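Wednesday

Bad start. The right hand stopped at 9 with fault 201, which the Matel manual lists as finger overcurrent, and it would not open until I cut power to the arm. It had a detergent bottle in it and I had my own hand far too close when it let go. No harm done - but from now on I keep back until the light is off.

Cleared the fault, lowered the grip force to 7 and ran it again with the left gripper in underneath. It tripped 2 more times before lunch.

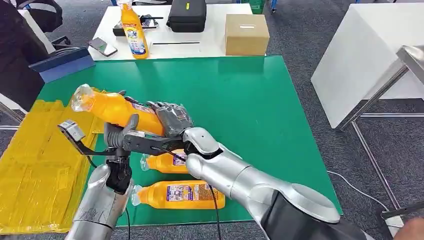 Bottle handling, right hand and left gripper.

Wrote to Sivex about the finger motors. No more runs until they answer.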